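December 27, 2023

I meant to write last night but my eyes were closing, so it's a slow morning entry with tea. White clothes and hangers, that was my whole day, and I can't say I minded it one bit. 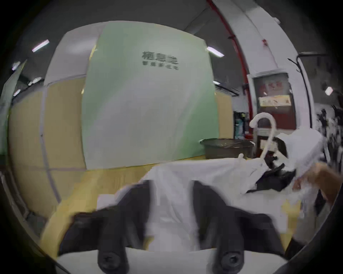
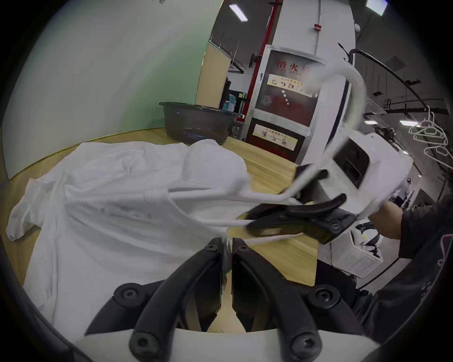
Saqib called while I was still thinking about collars, and we talked far too long (his mother's soup, the trip we keep putting off since October, whether I'll ever learn to iron a sleeve properly!). I've promised him I'll come for dinner, and I want to bring the plum cake if I can find the good pan. Must write to Ruxandra too.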